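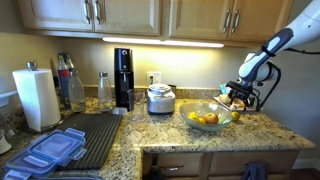 How often does the gripper need to be checked on a kitchen counter station?

Check the fingers and the wrist cable at the start of every working day, and do the full check in section 4.3 after every 2,000 grasps.

Support > Skurkeo Counter Station > Set-Up Guide > 4. Gripper and Wrist Camera

Search this guide Go

4. Gripper and Wrist Camera

This section covers setting the arm over the counter, checking the Rulden gripper, and aligning the wrist camera. Do section 3 (mounting and power) first. The steps assume that Javano is installed on the station computer and that the arm has been homed at least once.

CAUTION: Keep hands and faces out of the arm's reach whenever the drive light is on. The fingers can pinch even at the lowest force setting.

4.1 Placing the arm over the work area

1. Press the stop button and confirm that Javano shows DRIVES OFF.
2. Choose one work area on the counter. It should be flat and within 700 mm of the arm base. Areas farther out can be reached, but the wrist has little room left to turn.
3. Put a plate or tray in the work area. A light-colored one is easier for the camera to separate from patterned stone.
4. Release the stop button, turn the drives on, and select Jog > Slow.
5. Raise the wrist to 150 mm above the plate and move it sideways until the gripper is over the near end.
6. Watch the elbow as the arm moves. If it comes close to the upper cabinets, stop and lower the elbow angle before going on.
7. Save the position as HOVER 1.

Note: Things that normally live on the counter can stay there as long as they are outside the work area. Tall items such as bottles and small appliances must be entered in Javano as keep-out blocks. Draw each block a little larger than the item. If an item is moved later, move its block too.

Note: Under-cabinet lights should be set the way they will be during normal use. Changing them after 4.4 means doing 4.4 again.

4.2 Test approach

Use soft or rounded food for the first approaches. Fruit and bread rolls are good choices. Do not use glassware or anything with an edge until the force setting has been checked.

1. Select HOVER 1 and press Go.
2. Open the fingers fully.
3. Jog down in small steps until the fingertips are just above the item.
4. Look at the gripper from the front and then from the side. The item should be centered between the fingers both ways.
5. Correct any offset with the wrist, leaving the base where it is.

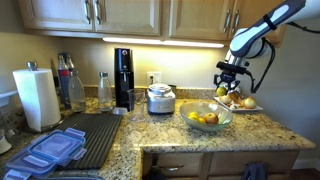 Fig. 4-2. Gripper just above an item at the left end of the plate.

6. Lower the gripper, close at force level 2, and lift slowly.
7. If the item slips, go up one level and repeat. If it dents, go down one level.
8. Put the item back, return to HOVER 1, and save the force level under the item's name.

If the arm stops by itself during the approach, read the code on the Javano screen before clearing it. Code W is a cable pull. Code K is a keep-out block. Code F is finger contact, usually with the rim of the plate.

4.3 Gripper check

Turn the drives off for all of these steps.

1. Wipe both fingers with a damp cloth. Sugar and flour build up at the base of the fingers, and dried juice will hold them partly closed.
2. Move the linkage by hand through its full travel. It should feel the same all the way. A tight spot means a bent plate or food in the joint.
3. Check the screws on the body plates and the linkage with the driver supplied. Snug is enough – the threads are small and strip easily.
4. Look along the cable from the wrist to the upper arm. There should be slack at every joint and no flat or shiny places on the jacket.
5. Check that the forearm strap is closed and does not press on the cable.
6. Replace the finger pads if they have been through more than 2,000 grasps or have started to lift at the corners.

CAUTION: Do not spray cleaner on the gripper. Spray the cloth and then wipe.

4.4 Aligning the wrist camera

The wrist camera has to see the fingers and the counter beyond them at the same time. Open Javano > Camera > Live and turn the drives on in Jog > Slow.

1. Tilt the camera until the fingers reach up into the lower half of the view.

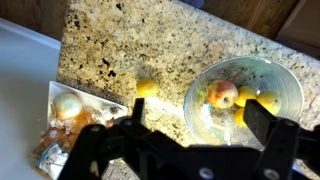 2. Tighten the camera bracket and check that the view has not shifted. It often drops slightly as the last screw goes in, so set it a little high to begin with.
3. Check for glare. Polished stone throws back a bright patch that can hide the outline of an item. Turn the wrist a few degrees at a time until the patch moves off the items to be picked up.
4. Press Learn Fingers and leave the arm alone until the bar is full.
5. Press Save.

Note: Clear bowls give a weak outline. Enter the bowl by hand under Containers, using the rim for its width.

If Learn Fingers fails twice, clean the lens with a dry cloth and repeat from step 1. If it still fails, go to section 7, Camera Faults.

Filed under: Counter Station, Grippers, Calibration, Routine Care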